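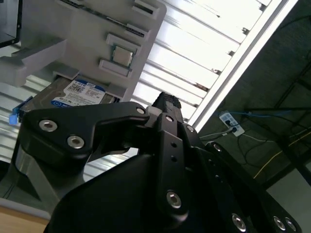
Slide 1. Processor and hard disk drive in the parts holder.

Speaker notes: Refurbishing desktop computers at Nillomham
Presenter: Hauwa Tamuno

Good morning, and welcome. On behalf of the Nillomham workshop I would like to thank Ifigeneia Tsolakis for the invitation. My subject is the handling of parts when a used desktop computer is prepared for a second owner.

The workshop accepted 72 desktop computers under the Ketby agreement. Most came from school offices and were of similar age. Each machine receives a job sheet before the cover is opened, and the sheet stays with it until release.

[Pause. Allow the audience to find page 5 of the handout.]

Two parts receive particular attention. The processor is small and easily mislaid, and its contact surface must not be touched. The hard drive may hold the records of the previous owner. Both are therefore given a fixed place on the bench – never a pocket, never a loose tray.

[Next slide.]
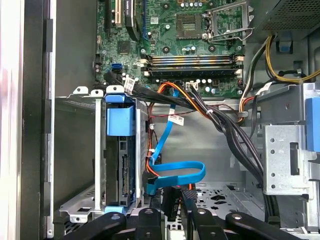
Before a processor is fitted, the technician confirms that the retention frame is fully open and inspects the socket pins under good light. A bent pin is entered on the job sheet and the board is set aside. No attempt is made to straighten it at the bench. The processor is lowered straight down, the plate is closed, and the lever is secured last.

Memory follows. Latches at both ends of each slot must be closed, and the technician checks them by hand. Power wires are kept clear of any fan before the side panel goes back on.

Drives are erased under the procedure written by Uldis Kütt. A drive that fails the erase is withdrawn and recorded by serial number. The form is on page 65 of the workshop manual, and copies are available from Hamish Morrison.

[If time is short, omit the next paragraph.]

The Politis building will offer additional bench space from May. Requests for training places should be sent to Thodoris Theodorakopoulos in writing.

[Invite questions. Return to slide 1.]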